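Monday, December 19, 2022

**Pramlow building - winter walk-round, ground floor and yard**

Marks used: OK, Fix (within the month), Urgent (before the next working day), N/A. Comments go under the line they belong to. Items carried over from the April walk-round are marked (c/o).

## Entrances and yard

- [x] Front steps, handrail - OK
- [ ] Front steps, nosing strips - Fix (c/o)
 Third step up has lifted again on the left. It was glued in April and needs screwing this time.
- [ ] Grit bin by the Skarton gate - Urgent
 Nearly empty, and what is left has set solid. Order two bags and keep one indoors.
- [x] Gate closer - OK
- [ ] Yard light over the bike rack - Fix
 Comes on late. The sensor is behind the ivy, so try cutting that back before paying for a new one.
- [x] Drain covers - OK
 Leaves cleared on the day. Will need doing again after the next wind.

## Fire doors and escape routes

- [x] Corridor doors close fully from any angle - OK
- [ ] Rear exit, push bar - Fix
 Works but stiff. The frame swells in wet weather and the bottom corner catches.
- [ ] Rear exit, outside - Urgent
 Pallets within the hatched area. Moved while I was there, but the Lodadura drivers need telling again - the notice on the wall faces the wrong way for anyone reversing in.
- [x] Exit signs lit - OK
- [x] Emergency lighting, short test - OK
 Full discharge test is not part of this visit.

## Extinguishers and alarm

- [x] 12 extinguishers in place, pins and seals present - OK
- [ ] Service tags - Fix
 Tag missing from the CO2 unit outside the switch room. It is in the service book, so only the tag needs replacing.
- [x] Call point test, weekly - OK
 Log filled in up to last week. Please write the call point number as well as the date.

## Heating and water

- [x] Boiler room clear of stored goods - OK
- [ ] Hot tap, kitchen - OK with comment
 62 degrees after one minute. Warning label has faded and should be replaced.
- [x] Cylinder outlet temperature over 50 - OK
- [ ] Outside tap lagging - Fix
 Split along the underside.
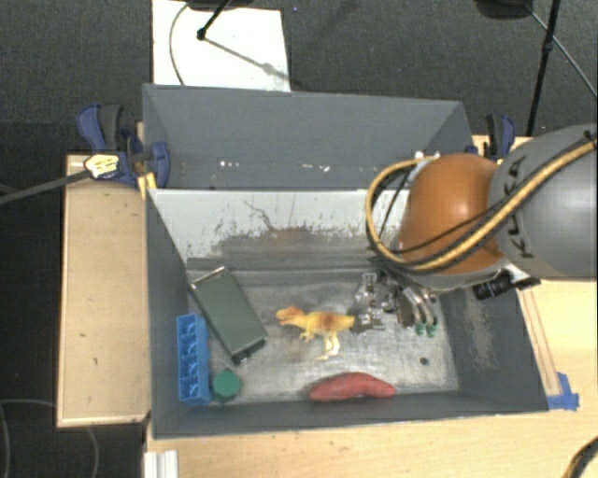 - [ ] Radiator in the Inthanon meeting room - Fix
 Cold at the top. Bleed it first and report back if it goes cold again.
- [x] Little-used outlets flushed - OK
 Record sheet is on the back of the cleaners' cupboard door.

## Floors, stairs and storage

- [ ] Entrance mat - Fix
 Curling at the corner nearest the lift. Turn it round for now - a heavier one is on the list for next year.
- [x] Stair lighting - OK
- [ ] Top shelf, stationery store - Fix
 Boxes of paper stacked above head height. Bring them down to the bottom shelf and put the kick stool back in the store.
- [x] First aid box contents - OK
 Eyewash is in date. Plasters are low.
- [ ] Loft hatch - N/A
 No key on the ring. Check with the Pramlow office.

Urgent items passed on by phone on the day. Fix items to be signed off on the sheet by the post trays.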